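Teleop demos for picking up glassware, start to finish

Updated July 21, 2026

Quick writeup of how we record hand-driven demos on the Kiani arm, since people keep asking in the Skemik channel and I keep typing the same thing. Covers setup, driving, what to keep, what to toss. Assumes the arm is bolted down and the leader arm is paired. If it isn't, do the pairing page first.

What you need

Follower arm with the parallel gripper, mesh pads on
Leader arm, same table or the next one over
Wrist camera plugged in before power on
Jastis recorder, current build
A few glasses. Stemmed ones for this page
Some ordinary clutter: tape, a cutter, whatever is in the drawer

Before you record

Power on the follower, then the leader. Other order works too but you get a jump on sync and it's not fun with glass out.

Open Jastis, new session, name it by task and object. "pick_goblet_side" is fine. "test3" is not fine, we have a whole folder of those and no idea what's in them.

Check the wrist view. Both fingertips should show at the bottom when the gripper is open. If you only see one, the mount has slipped, loosen the two screws, nudge it, tighten, check again. Do this every morning. I skipped it once and lost 123 episodes.

Lock exposure. Auto exposure pumps like crazy when you bring a shiny bowl close to the lens. Set it with the glass in view, then lock.

Set grip force low. Start at 20 on the slider. Go up only if it slips.

Laying out the table

Put the glass down inside reach. Upright for the first batch, on its side for the second. Sideways is the harder one and it's the one you want more of.

Toss the clutter around by hand, no neat rows. Move it between episodes. Move the glass too, and turn it, so the stem points somewhere new each time. If the stem always points at the robot the policy learns one wrist angle and falls apart the minute you rotate anything.

Keep a hand's width clear on both sides of the stem. The fingers are fatter than you think.

Driving the grasp

1. Start from home pose. Every time. Hit record, wait a beat, then move.

2. Come in high. Get over the glass with the gripper already open. Don't open it on the way down, you'll clip the bowl.

3. Rotate the wrist so the fingers straddle the stem. Look at the wrist view for this, not the table. Your eyes from the side will lie to you about depth.

4. Go down slow. Stop with one finger each side of the stem and nothing touching.

5. Pause. Half a breath. This gives you a clean "lined up, not closed" moment in the data and it helps alot later.

6. Close. Steady squeeze on the leader trigger, don't snap it.

7. Lift straight up a little, hold, then carry to the drop spot.

8. Lower, open, back off the way you came in. Stop recording after you're clear.

Whole thing should be smooth and kind of boring. If you wiggle to find the angle, the model learns the wiggle.
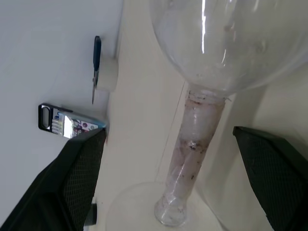

Grab the middle of the stem if you can get there. Near the bowl it wants to tip, near the foot you hit the table. Middle is forgiving — a little off to one side and it still comes up.

Don't hold out for spotless glasses. Smudges and residue are fine, mix them in. We trained the first Arkilora run on polished ones only and it got confused by anything with gunk on it.

Keep or toss

Keep it if the grasp took one try and the glass ended up where you wanted. Slow is ok.

Toss it if you bumped another object hard, dropped the glass, or the leader lost sync. Slips where you recover go in a seperate folder, tag them "recover". Don't mix those in until the plain ones work.

How many? Our last set was 567 episodes, upright and sideways together. You'll see something useful well before that. Train early, watch it fail, then record more of whatever it fails at.

Stuff that goes wrong

Glass rolls when a finger touches it. You came down off center. Back up, line up again, and toss that episode.

Gripper closes but the lift comes up empty. Too high. Drop lower before you squeeze.

Jerky playback. Check the USB hub, the camera wants its own port.

Placing into a rack is its own page, coming in August.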